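How to Season a Carbon Steel Pan on an Ordinary Stove

By Nelli Ikonen

I put off buying a carbon steel pan for years because the seasoning sounded like a chore. Then I did one on a rainy afternoon and loved it so much that I went looking for more pans to do! You watch plain gray metal turn straw yellow, then blue, then a deep brown, and by dinner you can fry an egg in it.

What you need

A new carbon steel pan
Dish soap and a scrubbing pad
Grapeseed or canola oil
Old cotton rags (paper towels shed lint)
Tongs and an oven mitt

Step 1. Get the factory coating off

New pans ship with wax or oil on them to stop rust. Scrub with very hot water and soap, inside and out, handle too. Mine took 13 minutes of real elbow grease. Rinse, then dry it over low heat right away -- bare steel can rust while you're looking for a towel.

Step 2. Heat it until it changes color

Turn on the fan and open a window. Set the empty pan over medium-high and move it around so the edges get their share. The blue creeps outward from the middle, and it's gorgeous. Let it cool until you can handle it with a mitt.
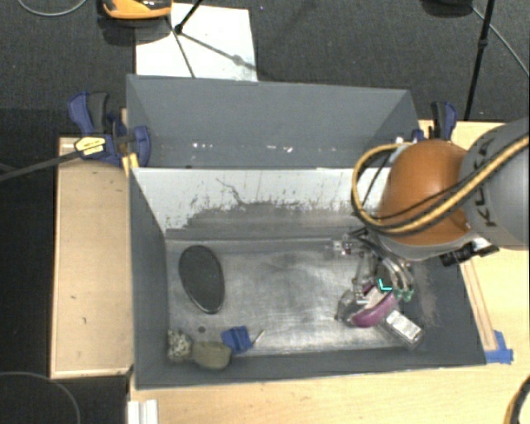
Step 3. Oil it, then wipe it nearly dry

Put a few drops of oil on a rag and rub it over the whole cooking surface. Now take a clean rag and wipe as if you'd put the oil on by mistake. Too much oil is what makes a pan sticky, and I learned that the slow way.

Step 4. Heat again and repeat

Warm the pan until it smokes, keep it there until the smoke fades, and let it cool a little. Do 4 rounds in all. My neighbor So-ying Yeh does hers in the oven, upside down, and gets a more even color than I do.

Keeping it going

Cook fatty things first: potatoes, onions, bacon. Skip tomatoes and vinegar for a few weeks. If a patch wears off, scrub that spot, dry it, and do one more thin coat. Blotches are fine -- my pan is covered in them and it fries beautifully.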